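Zundar Clear Cap Trays, set of 2 – review

I own more baseball caps than I have hooks for, and most of them used to live in a pile on a closet shelf. The ones at the bottom came out flat in the front and bent in the brim. I bought a set of Zundar trays from the Bosano store in Ninddale to see if a container would do better than a pile.

You get two trays in a set and nothing else. No lids, no labels, no dividers. They arrived nested, with a sheet of paper between them, and the plastic film on mine took longer to peel off than it should have. One corner had a scuff under the film. It doesn't affect anything, so I kept it.

Fit depends on the cap. A soft cap with a low crown sits down inside the rim with no pushing. A stiffer cap with a long brim can ride up, and I would measure yours before ordering if that's all you wear. I never force the brim. Pressing it flat against the plastic for a week is how you end up with a kink you can't steam out.

A dark shape in clear plastic, then two dark caps with clear containers, each on a wooden table: 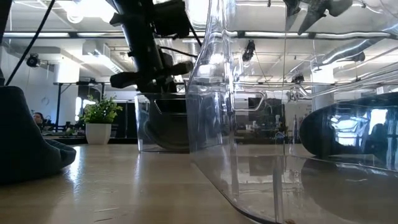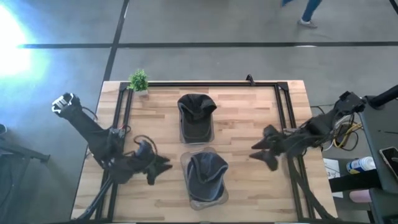
The clear plastic is the main reason to choose these over a cardboard box or a fabric bin. I can tell a black cap from a navy one on the shelf without pulling anything down, at least in daylight. At night in the closet I still get it wrong. The downside is that clear plastic shows everything. Lint from dark caps collects along the bottom, and fingerprints show up on the sides every time you pick one up. I wipe mine with a damp cloth on Thursday when I do the rest of the shelf. Paper towels left fine scratches.

Stacking is the weak point. An empty tray nests neatly in another, but once there's a cap inside, the one on top is resting on the crown. I keep mine side by side. That uses up shelf width, and with 9 caps in regular use I'd need a second shelf to give each one a tray. I've settled on trays for the good ones and hooks for the rest.

I also tried the Joseph cap rack, the kind that hangs over a door. It holds more and costs less, but the caps swing when the door moves and the front ones get dusty. If you only want to get caps off the floor, buy the rack. For two or three you want to keep in shape, the Zundar trays are better.

I'd like a lid, even a loose one, and I would pay extra for it. I'll order one more set in April, when the winter hats go back in the attic and the lower shelf is free.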